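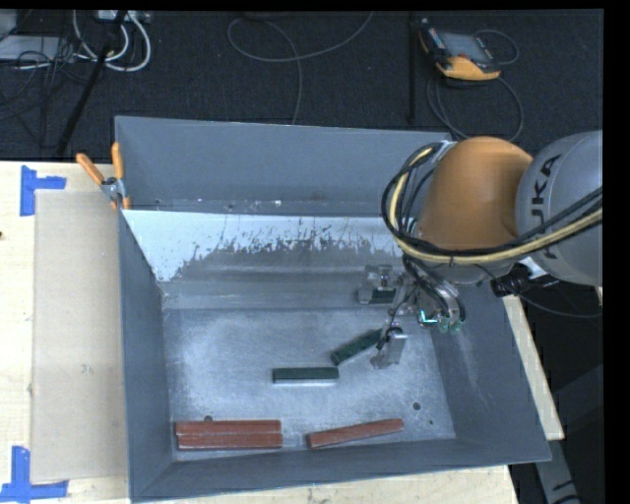
Robot arm reaching into a gray metal bin.

14 shares | 3 comments

Section 8. Setting the coolant mix on the Driner 767

Most shops set the mix by eye and call it good. We doubt that works, and we doubt the color chart on the drum does much better. Use a refractometer.

Before you start: lock out the saw and let the sump settle overnight. A reading taken from a churning sump tells you very little.

1. Zero the refractometer with the same water you use to fill the sump. Distilled water will give you a nice zero and a wrong answer.
2. Skim the tramp oil. If you skip this, the line on the scale will blur and you'll end up guessing.
3. Draw a sample from the return side, 3 inches below the surface.
4. Read the scale and multiply by the factor on the concentrate label.
5. Compare the result with the target of 8 percent for carbon steel. The Nazari concentrate is sold as good at 4 percent. Shahla Ansari ran it that lean at our Plurnberg shop through April and went through more blades, so we don't recommend it.
6. To correct a weak mix, add premixed coolant slowly at the return.

CAUTION: Never pour water onto concentrate. Add concentrate to water, stirring as you go.

NOTE: The automatic mixer (Ponow option) has its own readout. Check it against a hand reading at every fill. Ours drifted, and the readout looked perfectly happy while it did.

7. Write the reading on the card inside the door, with your initials. "Looks OK" isn't a reading.

Step 5 revised 1 February 2022, O. Jibrin.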